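Filed under: Opinion, Home & Table

The draining rack deserves the good tablecloth

Every kitchen has a rule that outlived its reason, and in ours it was that the draining rack lives by the sink. It had lived there for 7 years, in a corner the size of a paperback, shedding teaspoons into the washing-up bowl and blocking the only socket that works. When we moved to the flat in Meltholm, which has a worktop best described as a shelf with ambitions, the rack went on the dining table as a temporary measure. It is still there, and I have come round to the view that it should never have been anywhere else.

People object to this. They object with their eyebrows first, and then they say something about water. Water is indeed involved in washing up. A shaken plate drips a good deal less than an unshaken one, though, and a tablecloth is a large piece of fabric which can be washed. We own towels for exactly this purpose and let them touch the floor of the bathroom.

The real objection, I think, is that a draining rack is supposed to be backstage. Guests may see the bowls with soup in them. They may not see the bowls having a rest. I was brought up in Fudstead, where a visitor coming up the path was the signal to throw a tea towel over anything still damp, as if the plates had been caught without their clothes on. I doubt the visitor was ever fooled. A tea towel over a draining rack looks like a draining rack with a tea towel over it.

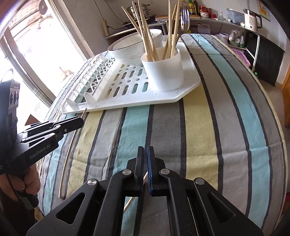 White rack, striped cloth, chopsticks in their cup.

What finally converted me was cutlery. In a drawer, chopsticks are a nuisance. They roll to the back, they separate from their partners and they jam the runner at the moment you have something on the boil. Stood up in a plain cup on the table, they are simply where people will want them at seven o'clock. The forks can go in with them. I have heard it argued that mixing the two is slovenly, usually by someone who keeps batteries in with the corkscrew.

I did once try to solve the matter with money. The Drakmont catalogue sells a two-tier draining tower, and it holds, according to the box, up to 545 separate arrangements of crockery, a number I can only suppose was reached by a person with no crockery to put away. Ours had 2 arrangements: upright, and on its side in the sink. It went to the charity shop, and I hope it is happy. A low plastic tray with slots in it does the same work and can be picked up in one go when somebody wants to play cards.

There are limits, obviously. Roasting tins stay by the sink. So does anything that smells of fish.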